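Visit to the Shezi furniture works, 05/03/2026

Our group meets in the library on most Thursdays, but twice a year we go out instead, and this time Lerato Mnguni had arranged for us to see the Shezi works. They make dining tables and benches, mainly for hotels and schools, and they also take private orders. Sixteen of us put our names down and thirteen went. The coach left from the station car park at half past eight and we were there by ten.

We were met at the gate by Keabetswe Mabaso, the production manager, who has been with the firm since leaving school. She gave out ear plugs and overshoes and asked us to keep inside the yellow lines. Bags had to be left in the office. There was tea first, in a room above the timber store, and a short talk on how the company began. The founder made church pews, and the first workshop was a rented shed on the other side of the river. They moved to the present site when the shed flooded for the second time.

The timber store was colder than I had expected and I was glad of my coat. Boards are stacked with thin strips between them so that air can move through the pile. Most of what they buy is oak and ash, with a little walnut for private orders. It arrives kiln dried but they still leave it to settle before cutting. Hélder Vilela, who buys the timber, showed us how he checks a board with a moisture meter, which has two pins that are pushed into the wood. He passed round two offcuts that looked the same to me, one of them much too damp to use. He also showed us a board with a long split hidden under the rough surface and said he still gets caught out by those.

From there we went through to the machine shop. The noise was considerable and Keabetswe saved most of her talking for the corridor afterwards. Boards are cut to length, planed, and matched for colour before they are glued up into tops. The matching is done by eye on a long bench under the north windows. Lungile Shabalala was doing it while we watched. She turned each board over at least twice, swapped the third and fifth, stood back, then swapped them again. A top with badly matched boards is as strong as any other, she told us, but it will be sent back.

The glue is spread with a roller and the tops are clamped overnight. Someone in our party asked about old animal glues, and it seems they are still used for repairs to antiques but have not been used here for decades. The clamps are on a big wheel, like a slow water wheel, so that one top can be loaded while the others cure. It was the part of the works I would have liked longer at.

Sanding and finishing are done in a separate building across the yard, on account of the dust. We could only look at the spray room through a window. The dark finishes are the most popular at present, particularly with hotels, and the paler oak that sold so well a few years ago has dropped off. Schools want whatever marks least. A dark brown stain takes longer than a clear oil because every scratch left by the sander shows up in it, so those tops go back for an extra pass by hand. 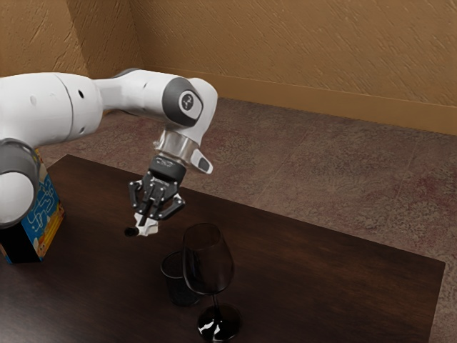

The price of a table depends more on the finish than I had realised. Sizwe Mahlangu, who runs the finishing shop, said that oil is quick to put on but needs doing again every year or so by the owner, and most owners forget. Lacquer lasts longer but is hard to patch if it gets damaged. For a kitchen table at home he would choose oil. He advised against leaving hot dishes on either, and said white rings were the commonest complaint they get.

Lunch was in the works canteen at our own expense. The lamb stew was good and there was a bean dish for those who don't eat meat. The queue was slow, as we had come in at the same time as the morning shift, and next time it would be better to eat at twelve or at half past one.

After lunch we had nearly an hour in the showroom, which is open to the public on weekdays. Seconds are kept at the back. There was a small bench with a knot in one leg that several of us looked at, and Lerato bought it. Chopping boards made from offcuts were also on sale, and I came home with one.

The coach dropped us back a little after four. A few notes for anyone thinking of going. Tours have to be booked ahead by telephone and there is no charge. There are two flights of stairs to the tea room and no lift, although the rest of the tour is on the level apart from the yard, which is uneven. Flat shoes are needed. Photographs are allowed everywhere except the spray building. If you go by bus, the 65 stops at the end of the lane and the 66 does not, whatever the timetable on the shelter says.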